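受托评审

Fakgate受托评审处接到Mulcahy公司的申请，是在五月。申请书附件齐全，装订规范，请求对该公司新推出的桌面双臂演练套件（商品名Drendness）出具一份可供采购单位参考的评审意见。处里依例立卷，指派一名评审员赴Pornside，驻场14天，食宿由本处承担，不接受申请方任何形式的招待。

受派的评审员在本处供职多年，经手过烘干设备、分拣线、门禁系统和一种会自动翻页的乐谱架。依本处惯例，评审员在文书中不具姓名，一律自称“本员”。以下内容摘自其驻场记录的附页。附页未编入正式意见，亦未销毁，按规定与正卷同存。

一、到场

Pornside的展示间设在Mulcahy办公楼底层，原为收发室，墙上仍留有投信口。本员于上午到达，登记，领取临时出入证，并签署保密承诺书一份。承诺书第二页存在错别字，本员指出后，申请方重新打印，双方复签。

接待本员的是Yurii Zakharchenko。申请书上，他的名字列在“技术联系人”一栏，职务一栏空白。本员请其补填。他拿着笔想了一会儿，写下“调试”两个字，又问是否需要写得更长一些。本员答复，如实即可。

Drendness的说明书将该套件定位为“面向教学、培训及小批量装配验证的整体方案”。方案包括机械臂、夹爪、带标记的方块、托盘及配套件，另有一项按年计费的远程支持服务。说明书印刷精良，措辞偏于热情。“整体”一词在前言中反复出现，本员建议酌减。

开箱、安装、首次标定均由本员在旁监督，由Zakharchenko一人完成。说明书称普通用户可在半日内完成上述工作。他用去一个上午，又在午后返工一次，因为他把自己已经拧紧的一处重新松开，说想再看一眼。本员记录了返工，未记录理由。后来整理附页时，认为理由应当补上，遂补于此。

二、评审办法

本处对此类产品有固定的评审表，共四项：安装、重复性、异常处置、文件。每项均有分值及扣分细则。重复性一项要求同一动作执行700次，逐次登记，不得抽样，不得由申请方代填。

本员在展示间一侧安放了折叠桌和登记簿。动作本身很简单：臂移至工件附近，减速，对准，取放，退回。每一次的起止均以夹爪静止为准。登记簿每页可记若干行，页脚由本员签字，墨水颜色不得更换。

头几日，本员坐得端正，目光随夹爪往返。夹爪每次靠近托盘时都会放慢，慢得几乎使人以为故障。本员曾两度抬手准备登记停机，它又继续下去。

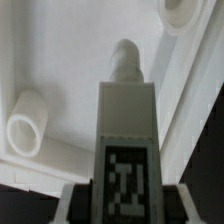

Zakharchenko认为，评审表的问题在于第二项与第三项分开计分。他说，一台设备重复得好不好，和它碰到意外时怎么办，在他看来是一件事：重复得久了，意外就在里面。他说表格把这两样拆开，卖方就会先把其中一样调得很漂亮。他又说，这话不必写进意见里，他只是每天坐在旁边，总得说点什么。

本员答复，评审表自颁行以来未作修订，如有修改意见，可按程序书面提出。他问程序要多久。本员告以时限。他点点头，回到控制台前，当日没有再谈此事。

三、日常

驻场进入第二周，登记簿已换过一本。展示间的作息渐趋固定。上午执行，午间停机，下午继续，傍晚由双方核对页脚。Mulcahy市场部的人员间或来访，站在门口，询问分数。本员一律答复：评审期间不披露阶段性结果。来访者随后询问天气，本员据实作答。

有一日，市场部提出希望将展示间的动作速度提高，以便拍摄宣传短片，理由是现行速度“观感不足”。该请求以书面形式送达，抄送本处。Zakharchenko读后，将文件折起，放入抽屉。约定的时间到了，市场部派人来催，他说速度可以提高，但提高之后，说明书第九页上关于接近段的那一句就得删去。来人问是哪一句。他背了出来：

“接近工件时，设备应以使旁观者感到安心的速度运行。”

来人表示这一句写得不够专业。他说，是他写的。

本员在场，未发表意见。事后查阅说明书，该句确在第九页，字号与上下文一致，没有加粗。此前本员通读全文并作批注，在这一句旁边写的是“无法量化，建议删除”。批注系铅笔书写。本员当晚看了一会儿，没有擦去，也没有描深。

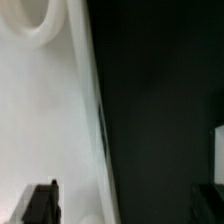
远程支持服务的评审安排在这一周。按照申请书所述，用户提交问题后，应由专人答复，并视情况远程协助。本员以普通用户身份提交了四个问题，均使用本处备用邮箱，未透露评审员身份。四个问题由浅入深，最后一个是本员自拟的，内容如下：

“设备每次在同一位置停顿片刻，然后继续。说明书未提及此停顿。请问这是否正常？”

前三个问题的答复在时限内送达，行文规范，各附页码。第四个问题的答复来得稍晚，没有附页码。全文抄录如下：

“您好。这是正常的。它在确认自己看到的东西。如果您觉得停得太久，可以在设置里缩短，但我建议您先观察几天。祝工作顺利。”

答复未署名。本员将邮件打印存卷，抬头时，Zakharchenko正坐在控制台前吃一只苹果，并未看向这边。本处规定，评审员不得就匿名测试内容与申请方人员交谈，因此本员没有问，他也没有说。本项得分照细则给出：答复及时，表述清楚，未注明说明书出处，扣去相应分值。

四、异常处置

第三项的办法是由评审员设置干扰，观察设备能否依说明书所载方式停止、提示并恢复。干扰的种类由评审员自定，不事先告知申请方。本员依次试过遮挡、移位和断开通信，设备的反应均与说明书相符，记录见正卷。

移位一项需要多写几句。本员趁停机时，将一只方块挪动了很小的距离，小到本员自己坐回折叠桌后也看不出区别。随后恢复执行。夹爪到了它惯常放慢的地方，停住，时间比往常长。提示音响了一次。控制台显示：“位置与预期不符，请确认。”

Zakharchenko走过去，俯身看了看方块，又看了看本员。他没有按确认，问：是您动的，还是它记错了？

依规定，本员不应回答。本员遂看向登记簿。他等了片刻，说，没关系，它问的也是同样的话。然后他按下确认，设备依新的位置重新对准，把动作做完。

当晚核对页脚，他在备注栏里请求加写一行。备注栏归评审员填写，申请方无权使用。本员让他口述，由本员代写。他说的是：“设备在不能确定时先询问。此为设计，请勿视为迟缓。”本员写毕，读给他听，他说“迟缓”可以改成“慢”。本员改了，并在改动处加盖校正章。

五、最后一次

第700次安排在驻场末日的下午。并无仪式。市场部原拟派人到场，本员以空间有限为由婉拒，此事未作记录，现一并补记。

当日室内安静。投信口的盖板偶尔被风顶起，落下时响一声。夹爪提起方块，移到托盘上方，按惯例放慢。本员握着笔，发觉自己也屏住了气。多年以来，本员评审过的设备大都希望评审员早些离开，这一台似乎没有这种愿望，当然，也没有别的愿望。此句不符合文书体例，本员知悉。

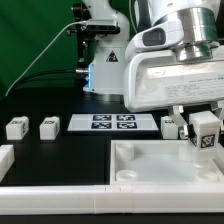
Drendness套件工作台：夹爪持方块悬于白色托盘上方，桌面中部为标记板。

登记完毕，本员在页脚签字，合上登记簿。Zakharchenko关闭了程序，却没有立即切断电源。他问本员，处里以后若还评审这一类设备，会不会仍派同一个人。本员答复，人员由处里统一指派，申请方不得指定，评审员亦不得请求。他说明白了。

他又问，那句“安心的速度”，扣分了没有。

本员告知，评审期间不披露阶段性结果。随后想到，签字之后评审期间已经届满，便翻开说明书第九页给他看。铅笔批注还在，“建议删除”四个字上划了一道横线，旁边另写两个字：保留。他看了一阵，把说明书还给本员，说字很工整。

六、归档

正式意见于六月发出，结论为“符合申请所述用途，建议在说明书前言中减少修饰性表述，并为远程支持答复补充页码”。意见送达Mulcahy公司后，对方依意见修订了前言。“整体”一词保留一处。第九页未改动。

随修订稿一并寄来的，还有一份书面建议，请求将评审表第二项与第三项合并计分。格式合规，落款为Yurii Zakharchenko，职务一栏填写：“调试，兼答复”。

本处已予受理，编号待定。审阅该建议的人员，由处里统一指派。通知单下达时，本员正在整理附页，看过之后签收，把通知单夹在登记簿的末页，去领了一支同色的笔。

（完）

读者留言

旧式信封：做过几年检测，页脚签字、墨水不准换色这些都太熟了。想问作者，校正章盖在备注栏里真的合规吗？我们单位是要重写一整页的。

阿拓：客服那封回信我读了两遍。买过一台小设备，问类似的问题，收到的是让我重启。

南窗：市场部要求提速那一段可以再展开，感觉来催的那个人后面应该还会出现，结果没有了，有点可惜。

lin_mu：评审表第二项第三项到底合没合？求续篇。

旧式信封：回楼上，受理之后走程序，等着吧。

相关阅读

翻页乐谱架评审始末
投信口
Fakgate旧卷选读：烘干设备
值班室的第二把钥匙
本栏征稿说明（5/4/20更新）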